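An Afternoon at the Culeo Open Day

I have been meaning to write this up ever since I got home, and then there was the turkey to think about and the house was full of people, so please forgive me if it rambles a bit more than usual. My invitation to the Culeo open day said Thu 28 November, and yes, that was Thanksgiving back home, which my sister has not let me forget. But I was already overseas for work, the train ride was short, and I had been curious about their two-arm bench kit, the Dusudard, since I first read about it in the spring. So I moved dinner to Saturday and went!

The building is one of those long, low places you would drive right past. They gave us coffee and a sticky bun at the door (I had two, it was a cold morning), and then Akash Bhardwaj from the product side took our group around. He is a patient man. He let everyone finish their questions, even the fellow in front of me who mostly wanted to talk about his own garage.

We started in the assembly room, where the rails get drilled and the control boxes are wired up, and I could have stayed there all morning. Everything for one kit goes onto one cart, and the cart follows the kit from bench to bench until it's ready for packing. They have shipped 182 of them so far, mostly to colleges and small workshops, and there is a map on the wall with a pin for each.

After that came the part I had really come for, the demo bench with the dishes.
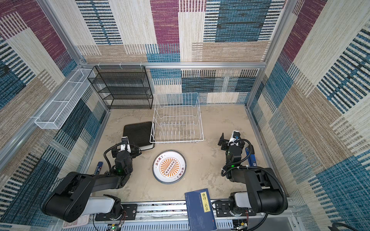

I should say that I went in with my doubts. I've been to enough fairs where the arm waves hello, picks up a foam block and waves goodbye, and you walk off no wiser than before. Akash told us they settled on dishes because customers kept asking for something from ordinary life, and because a plate is an awkward thing to hold. It's round, it's slick, and there isn't much of an edge to get hold of when it's lying flat. The kit comes with both arms, the rail they bolt to, a camera for each wrist and the aluminum framing to build your own walls around it. You bring the computer and the table, and your own plates.

The wrist cameras turned out to be what our group talked about most over lunch. A lady from a vocational school near the coast was very taken with them. Her students have been working with a single overhead camera, and she said half their trouble is that the arm gets in its own way just when they need to see. With a camera riding along at the wrist you get the fingers and whatever is between them, close up, and Akash said that for wire racks in particular he wouldn't want to be without it. All those thin rods are hard to judge from far away.

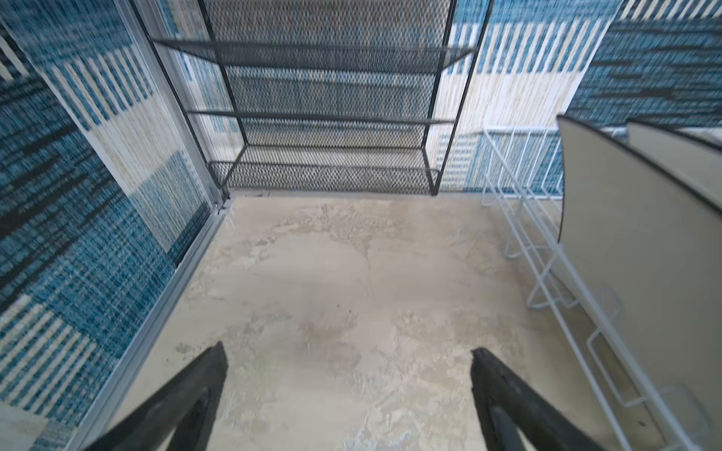

Can you buy the kit with only one arm to start?
Culeo sells a single-arm version on the same rail, and the second arm can be added later. The mounting holes are already there, so you don't have to send anything back.

I asked about price, of course, somebody has to. The wrist camera set with its brackets and cables is $300 if you buy it separately, and the starter course, which is two days at their place with lunch included, comes to $1750 a person. The full kit is priced by quote, which I grumbled about on my feedback card. I understand that shipping is different for everybody, but a plain number on a plain sheet of paper would have saved a lot of us some time.

The software is called Jotix, and I liked it more than I expected to. You set up a task in steps, and you can say which arm does what, or have both of them work on the same rack from opposite sides. The menus are big and readable. The manual is another matter! It was clearly written by people who already know how everything works, and I told Akash so as kindly as I could. He wrote it down, and he said a new edition is due in January.
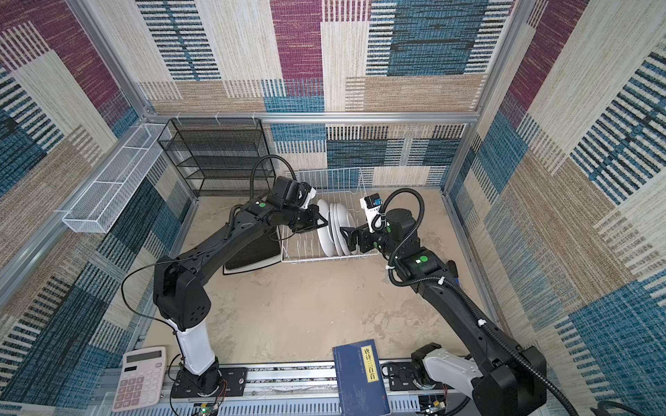
What happens if the two arms get too close to each other?
Jotix keeps a safety distance between them that you set yourself, and both arms pause when they reach it. You then clear the pause on the screen and carry on from the same step.

We finished up in the training room, where a small company called Ugwu had a table with its soft fingertip covers, which slip over the standard gripper fingers. They're a partner of Culeo's and the covers come in three thicknesses. I brought home a sample pair and they are sitting on my desk as I write this, getting squeezed more than is good for them.

Would I recommend the visit? If you teach, or if you run a small shop and have been wondering whether two arms are worth the extra bother over one, I'd say go. Wear comfortable shoes, because the tour is long and there are hardly any chairs, and bring your questions in writing, as the last half hour goes by in a flash. Parking is behind the building, through the second gate. The next open day isn't on their calendar yet, but they took our addresses at the door and promised to write.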